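Glass vessel basin: water spots, film around the drain, splash on the counter

Nabil Chidiac
Thursday, October 11, 2018
Category: Bathroom fixtures

The bathroom has a clear glass vessel basin on a white counter, with a tall black gooseneck faucet mounted behind it. Tap water in Illstead is hard. Spots form on the inside of the bowl within a day of cleaning, and a gray film collects where the glass meets the drain flange. I have tried dish soap and a general bathroom spray. The soap leaves streaks. The spray has started to dull the faucet finish near the spout.

Secondary problem: at full flow the water hits the bowl and splashes onto the counter. What should I use on the glass, and can the splash be reduced without replacing the faucet?
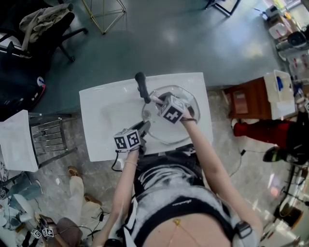

The counter has no overflow channel, so any water that lands there stays until it is wiped.

Mojtaba Babaei
3,208 posts

Treat the glass and the faucet separately.

Glass: the spots are mineral scale, and soap does not dissolve scale. Mix equal parts white vinegar and warm water. Wet a soft cloth, lay it against the inside of the bowl, wait 7 minutes, wipe and rinse. For the ring at the drain, wrap a strip of wet cloth around the flange and leave it for the same time. Work any residue out of the joint with a soft toothbrush. Do not use a scouring pad or powder cleanser. Dry with a microfiber towel.

Faucet: keep vinegar off it. Black finishes vary, and some coatings lose their sheen after repeated contact with acid. Plain water and a drop of dish soap, then dry. If the spout opening is scaled, unscrew the aerator and soak that part by itself.

Splash: this depends on flow rate, drop height and where the stream lands. A stream that hits the sloped side of a bowl throws more water than one landing near the drain. Close the shutoff valve under the counter a quarter turn at a time until the splash stops. A laminar flow insert also helps. Check the thread size before ordering.

Fillenville_Tom
80 posts

Squeegee. Small one, after every use. Mine hangs inside the cabinet door.

Minja
100 posts

Agree with Mojtaba on the aerator. I used Plirnix on my glass bowl and it cleared the scale, but it has to be rinsed twice or it leaves a haze. Never tried it on a black faucet.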